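Snack Packaging and Shared Tables: Frequently Asked Questions
Plurside Residence and Study Center
Last revised 2018-10-11

This page answers the questions most often received by the Residence Office concerning snacks, empty wrappers and the shared tables on the ground floor. It applies to residents, day members and their guests. The full House Rules remain available at the front desk.

May I eat at the shared tables?
Yes. Packaged snacks and cold drinks are permitted at all shared tables. Hot meals must be taken in the dining room, which seats 162 and is open to day members as well as residents.

Who is responsible for clearing the table?
The person who opened the packet. If a group has been sharing snacks, the group is jointly responsible for the whole table, including wrappers left by members who have already gone. Staff clean the table tops once each evening but do not sort or remove packaging during the day.

Which bin should I use for wrappers?
Chip bags, candy wrappers, cookie sleeves and similar snack packaging belong in the general waste bin. Our waste contractor, Hosto, does not accept this material in the recycling stream. Many snack wrappers combine plastic film with a thin metallic layer, and the two cannot be separated at the local facility.

What about paper packets?
Plain paper packets that are clean and dry may be placed in the paper bin. A packet that looks like paper on the outside but is shiny on the inside should be treated as a wrapper. In case of doubt, please use general waste.

Do small pieces matter?
Yes. Torn corners and strips are the items most often found on the floor the next morning – they are light and are easily carried off the table by a sleeve or a draft. Please place small pieces inside a larger wrapper before putting it in the bin.

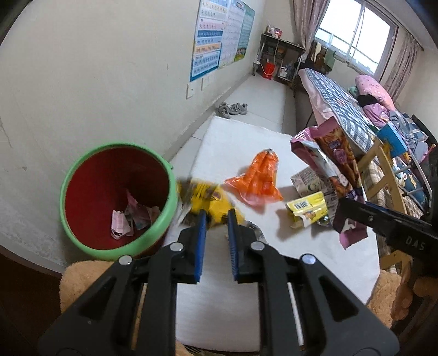

Snack wrappers and packets on a white shared table, with the bin close by.

Should I flatten or fold wrappers first?
Folding is welcome but not required. Please do not tie wrappers into knots around leftover food. Packets that still contain food should be emptied into the food waste container in the kitchenette, and the packet itself then placed in general waste.

May I leave an unopened snack for others?
Unopened items within their printed date may be left on the sharing shelf beside the kitchenette door. Items left on the tables themselves will be treated as waste. The shelf is cleared every 2 weeks.

I have a food allergy. Can I reserve a clean table?
Yes. Two tables in the Nazari Room are kept free of food at all times. Residents with a documented allergy may also ask for a particular table to be wiped down before use. Requests should be addressed to Ms. Hortensia Apaza, Residence Services, extension 922.

What happens if a table is left uncleared?
The first instance results in a written reminder to the person or group who booked the table. Repeated instances may lead to the suspension of table bookings for 31 days. Appeals are heard by the Deputy Warden, Mr. Jörg Kuhlmann, and must be submitted in writing.

The bin is full. What should I do?
Please use the next nearest bin and inform the front desk. Bags should not be placed beside a full bin, and residents are asked not to change the liners themselves.

Will these arrangements change?
The current arrangements remain in force until the end of February, when the contract with Hosto is due for renewal. Any change to the sorting rules will be posted on this page and on the notice board outside the Nazari Room.

Questions not covered on this page may be left in writing at the front desk, marked for the attention of the Residence Office.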